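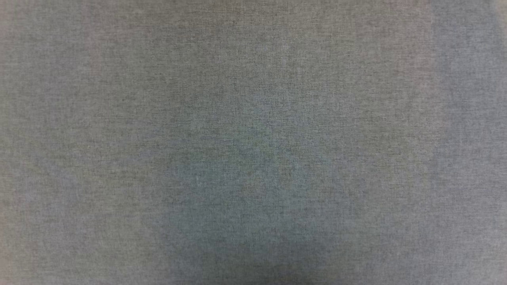
Choosing a cloth for the Ritent reading rooms: an interview with the furnishings officer

Published by the Estates Office, Nurcombe College, 2 July 2026

The reading rooms in the Ritent building will reopen in September with their existing chairs and benches, re-covered in a grey woven cloth. The choice of fabric was made by the college's furnishings officer, who has been responsible for soft furnishings across the site for 15 years and who trained as an upholsterer before joining the Estates Office. The officer spoke to us in the workshop behind the Ritent building, where the first of the benches had been stripped to the timber and was waiting for new webbing.

The conversation began with the colour, which has drawn more comment from readers than any other part of the work. Several of those who wrote to the Estates Office during the consultation asked for something brighter. The officer had read all the letters and was sympathetic to them.

"I understand the objection," the officer said. "Grey on a colour card is a very dull thing. If you show people a small square of it next to a small square of red, they will choose the red, and I would probably choose the red too. But a reading room has a great deal of seating in it, and when you multiply that small square across the whole floor, the red becomes the only thing in the room. We had that in the old lecture hall and people complained for as long as it was there."

The cloth finally selected is sold under the name Marikar and is woven by Tinow, a supplier the college had not used before. It is a mixed grey, made from yarns in several shades that run from charcoal to a pale silver. The officer was particular about the distinction between a mixed cloth of this kind and one dyed to a single flat colour.

"A flat grey shows everything. Crumbs, lint, a dropped hair, the mark where somebody has rested a damp sleeve. With a mixed yarn the eye has already got used to small dark specks and small light specks, so one more makes very little difference. People in my trade have always known this. It is the same reason that railway seats were patterned."

Asked whether the irregular threads in the weave might be taken for faults, the officer agreed that this happened often. The thicker places in the yarn are known as slubs, and in Marikar they appear as short streaks and flecks across the whole width. When the sample length was laid out in the staff common room, a number of colleagues tried to brush them off.

"One of them came back with a piece of sticky tape," the officer recalled. "I had to explain that it was part of the cloth. There is a difference between a slub that belongs to the yarn and a pulled thread, and you learn to feel it with a fingertip. A slub lies in the weave. A pull stands proud of it, and if you follow it along you will find a tight line running away on one side. That we would send back."

The selection process took longer than had been planned. Three cloths reached the final stage, and each was made up as a loose cushion and left on a bench in the entrance corridor, where it could be sat on by anyone passing. The officer regards this as the most useful test available to an institution of the college's size.

"Suppliers will give you rub counts, and I do look at them. They tell you how a piece of cloth behaves when a machine wears at it in a laboratory. They do not tell you what happens when a student sits sideways for an entire afternoon with a rucksack buckle under one leg. For that you need a corridor."

The first cloth to be withdrawn was a blue wool blend, which pilled badly along its front edge. The second was a green of a looser weave. It wore well enough but caught on bag fastenings, and by the end of the trial it had a row of small loops along one side. The officer had favoured the green at the outset and admitted to some disappointment.

"It was a beautiful thing, that green. I had already pictured it against the oak. I kept the cushion and it is in my office, where it is treated with more respect."

The grey was given a further trial on two chairs in the periodicals room, in the bay nearest to the south windows. It was this second trial that raised the question of how the cloth behaves under different kinds of light, a matter on which the officer spoke at some length.

The periodicals room receives daylight on one side and is lit from above by the tubes installed when the ceiling was lowered. Readers sitting in the same bay gave quite different accounts of the colour. Some described it as a warm grey, close to stone, and others as a cool grey with blue in it. The Estates Office received a query asking whether the two chairs had been covered from different rolls.

"They had come off the same roll, one after the other," the officer said. "A mixed grey picks up whatever is put near it. Stand it by a window in the late afternoon and it goes towards pink. Put it under a cold tube and it goes towards green or blue. I have known a single seat do both at once, warm down one side and cold in the middle. I took a cushion round every room in the building before we ordered, and looked at it in the morning and again after dark. I would advise anyone buying cloth for a public room to do the same, and to ignore what it looks like in the showroom."

The officer has since asked for the tubes in the periodicals room to be changed to a warmer type. That work falls under the electrical programme and has not yet been given a date.

We asked about the direction in which the cloth will be laid. Marikar has a fine, close weave in which both sets of threads can be made out, although the crosswise ones are the more noticeable. On the chairs this will run from arm to arm. On the long benches there was some debate in the workshop. Turning the cloth lengthwise along the bench would have avoided seams altogether, and would have used less of it. It would also have turned the grain through a right angle, so that the benches and chairs no longer matched.

"We decided to keep the grain the same way throughout and accept a seam," the officer said. "I would not claim that every reader will notice. But if you put the two side by side with the grain going different ways, they look like two different fabrics, especially by a window, and then the letters start again. The seams will fall at the bench divisions, where the eye expects a line in any case."

The cost of the work was raised in several of the consultation responses, some of which asked whether it would have been simpler to buy new seating. The officer was firm on this point. The frames in the reading rooms are sound, the joints are tight, and in the officer's view nothing of equal quality could now be bought within the sum allotted. An allowance of 20 metres of cloth above the calculated quantity has been ordered and will be kept in store for repairs.

"The spare cloth is the part of the order I defend most strongly. Every few years someone looks at the budget and proposes to take it out. Then a seat is cut or scorched, and the mill has changed its yarn, and the nearest match is a shade off. You end up re-covering a whole row for the sake of one seat. I have rolls in the store from jobs that were done before I arrived, and I have been glad of every one of them."

The store itself is a dry room on the lower floor of the Ritent building. Rolls are kept horizontally on racks and wrapped in paper. The officer does not permit them to be stood on end, a practice which causes the cloth to slump and crease at the bottom of the roll, and asks that the wrapping be closed again after any piece is cut.

On the subject of care, the advice for the new seating will be simple. Cleaning staff will be asked to vacuum the seats weekly with a soft brush head, working along the grain. Spills should be blotted with a plain white cloth and reported. Proprietary stain removers should not be used, and readers are asked not to attempt their own repairs.

"Please leave it alone and tell us," the officer said. "Most marks are quite easy to deal with on the day. What I find difficult is the mark that has been scrubbed. Scrubbing roughens the surface, and after that you have a clean patch that looks worse than the stain did. In a plain weave like this one there is no pile to brush back up."

The rule on food in the reading rooms will be unchanged. Drinks in lidded cups will continue to be allowed at the benches, a decision taken by the library and one on which the officer declined to comment, except to observe that the lids are not always on.

Towards the end of the interview we returned to the matter of brightness, and asked whether the rooms might feel sombre once all the seating is in place. The officer thought this unlikely. The floors are to be sanded and oiled, the window reveals repainted in white, and the reading lamps will be refitted with their original green shades, which have been in storage for some time. Readers themselves, the officer noted, bring a good deal of colour in with them in the form of coats and bags.

"I sat in the periodicals room one evening with a full house and the trial chairs in use, and I had some trouble finding them," the officer said. "I was pleased with that. Others may feel differently, and the comments book will be on the issue desk when we open."

Re-covering will continue in the workshop throughout the summer, beginning with the benches and moving on to the individual chairs. Temporary seating is available in the east wing for the duration of the work. Readers who wish to examine the Marikar cloth before the rooms reopen may ask for the sample length at the Estates Office counter.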